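Courses / Manipulation Lab / Troubleshooting Logs / Team Stollik

Gripper stalls inside bowl during simulated pick

26th September | Posted by Juwita Ngau
3 min read

Status: closed, one follow-up open
Component: grasp controller, bowl task
Assigned to: Team Stollik

Summary

The arm reaches the bowl and lowers the gripper, then holds position until the episode times out. No error is raised by the planner. The fault appears in the Nikdale simulation build used for the student project. It does not appear in the older Magbanua build with the same policy weights.

Steps to reproduce

1. Load the bowl task with the default table.
2. Set the object spawn to "inside bowl, random."
3. Run 30 episodes with the seed list from the shared folder.
4. Filter the log for episodes that end in TIMEOUT.

Expected: fingers close on the object, arm lifts, episode ends in SUCCESS or DROP.
Observed: 13 of 30 episodes end in TIMEOUT. The last command sent in each is a downward move of the wrist. The close command is never issued.

First checks

Joint limits were ruled out. All joints stay well inside their ranges for the whole descent. Inverse kinematics returns a solution on every step. Raising the episode limit to 3,000 steps made no difference – the arm holds the same pose until the new limit.

The object position was printed for each failed seed. In all of them the object rests against the inner wall of the bowl. Seeds where it lands near the center finish normally.

A render was saved from one of the failed seeds after the wrist stopped moving. The gripper is down in the bowl with the fingers apart, and the red object is low against the right side, next to one fingertip. The fingertip and the bowl wall hide part of the object, so the render alone does not settle whether they are in contact. The contact list had to be dumped separately.
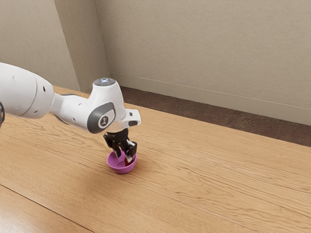 Contact dump

The contact list for the held pose has 2 entries involving the gripper. One is fingertip to object. The other is fingertip to bowl, which is the one that matters. The controller waits for the wrist to come within tolerance of the target height before it sends the close command. With the fingertip pressing on the bowl's collision mesh, the wrist stops short of that height and the condition is never met.

Cause

The collision mesh for the bowl was regenerated when the project moved to Nikdale. The new export used a single convex hull per part, with the bowl split into too few parts. The inner wall is thicker in collision than it is in the visual mesh. On screen there is clearance. In the physics engine there is none.

Magbanua still loads the old mesh, so the same seeds pass there.

Fix

Re-exported the bowl with a finer decomposition and checked the wall thickness against the visual mesh with the collision overlay on. Added a fallback in the grasp controller: if wrist height does not change over a fixed window and fingertip contact is reported, the close command is sent anyway. The window length is in the config file. Do not hard-code it.

Result after fix

Same seed list, same weights: no TIMEOUT. The remaining failures are all DROP and were already known – see the ticket on fingertip friction.

Notes for other teams

Anyone who copied the bowl asset from our branch before this ticket was closed should pull again and clear the mesh cache. Pulling without clearing the cache keeps the old hulls, and the log gives no warning. Team Ulness hit this and lost a lab session to it.

Open item: the plate asset was exported with the same settings and has not been checked. Assigned to Juwita Ngau.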